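Progress report to the Bedmont fund, second period
27 February 2026

Dear friends at Bedmont,

Thank you again for your patience over the winter, and for the kind note that came with the last payment. We have a good deal to tell you this time!

When we wrote in October we were still arguing over how finely to cut up a paper-folding task before showing it to the robot. We have now settled on seven stages, from first touch to final press, and every recording in the Nông set is labeled that way. The set stands at 3660 recordings, all taken from head height with both hands doing ordinary desk work, and 2041 of them have been checked by a second labeler.

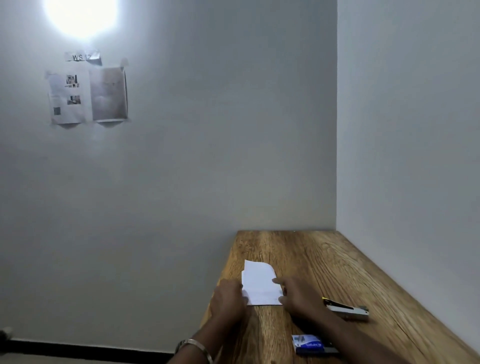
The labeling took longer than we promised you, and I would like to be open about that. Creases were the trouble. Two people watching the same pair of hands would often disagree on when pressing began, sometimes by over 2 seconds, and we had to write a much stricter rule and go back through the early material with it.

I'm happy to say the effort shows. The Kallorari model, trained on the checked recordings alone, now picks the right stage more often than the older one did with the whole unchecked pile. It is still weak when one hand covers the other, and we don't yet have a good answer for that.

Next we will finish checking the rest, then move the model onto the Skodarex arms and see how much of this survives contact with real paper. We expect a bumpy few weeks. The equipment line is a little underspent and we would like to carry it over to labeling hours, if you agree.

With warm thanks from all of us,
The Nông project team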